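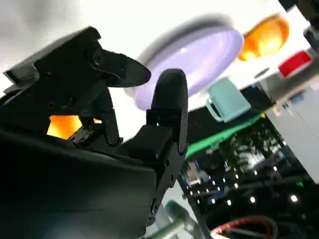 Search jobs, keywords, place

Part-time Archive Assistant (Letters and Complaints)
Abreu Local History Room

We need someone patient to read other people's post. The Kurkard papers came to us last July in 118 boxes, and they are the complete correspondence of a small-town bus company that seems to have answered every complaint it ever got, at length, and kept a carbon copy of the reply. Some of the quarrels run for years. One concerns a hat.

Your job will be to sort the letters by date, take out the rusty paper clips, and write a line or two on each for the catalogue. Mafalda Pacheco has got as far as box nine and would like company. You will report to Blagoje Kadrić, who is kind about most things but has firm views on pencils (2B, sharpened, ours not yours).

You should be able to read bad handwriting and spell properly yourself. A second language is handy, as passengers tended to switch to one when they were really cross. No degree needed. We have had people with several and they wanted to talk about the hat.

Hours: 16 a week, mornings preferred, for one year.
Pay: 1204 a month before tax. We know.
Also on offer: a desk by the window, a key to the side door, and tea of uneven quality.

The reading room is up two flights of stairs. There is a lift – it is slow, but it does arrive.

To apply, send a letter of no more than one page to Catarina Simões, quoting reference 414. Please don't send a CV in the shape of a bus ticket. It has been done, and it was hard to file.

Letters must reach us by 17th August. Everyone who writes will get a reply, possibly a long one.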